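Skarevum > Automation Working Group > Minutes

Minutes of the Meeting Held 31 January 2020

Chair: Định Thái
Subject: Demonstration visit to the Prekano kitchen site

1. Minutes of the previous meeting were approved without change.

2. Demonstration visit

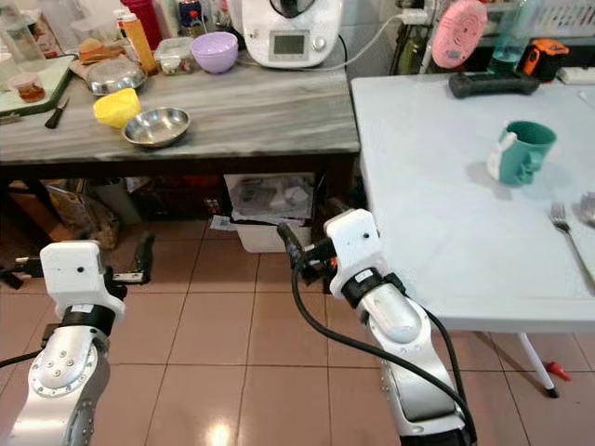
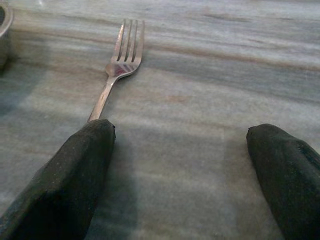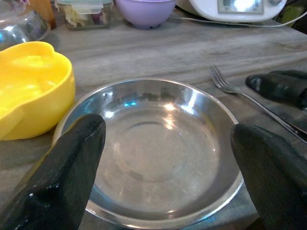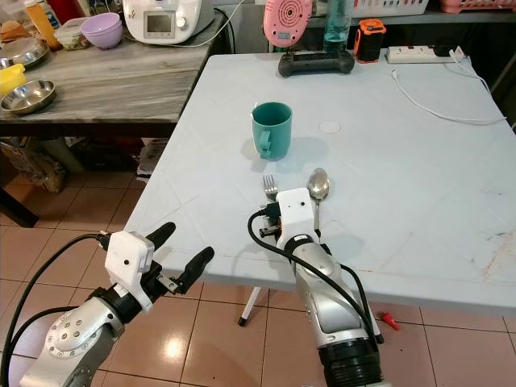

The group discussed whether the open day in September should repeat the table-setting demonstration or use a simpler task. The Chair reported that the visiting party from Tiêu had asked mainly about metal items, and that the answers given on the day were incomplete. Members noted that the polished plate and the fork both throw back strong highlights, and that visitors will expect an explanation of how the wrist cameras cope with them. It was further noted that the counter was crowded with bowls, bottles and containers, while the folding table left more open space around the mug. Members differed on which of the two should be used - the counter is closer to a real household, but the table is easier for an audience to follow. It was agreed that the folding table would be used for the public sessions and the counter kept for invited guests.

3. Attendance and space

Attendance at the open day will be limited to 60 persons per session. The Chair will confirm with Prekano whether the side entrance may be used. Seating was deferred.

4. Budget

A sum of 800 dollars was requested for printed material and signs. The group approved 541 dollars and asked that the balance be brought back with a written quote.

5. Safety

Nultach has offered to review the floor plan. The offer was accepted. Visitors are to remain behind the marked line while the arms are powered - children included, whether or not accompanied.

6. Other business

The request from Tiêu for a second visit was received and will be answered by the Chair. Item 7 of the agenda was withdrawn.

Recent minutes
Open Day Planning: First Session
Visitor Safety Rules, Revised
Report on the Nultach Site Visit

Contact the Skarevum office | Copyright Skarevum | Back to top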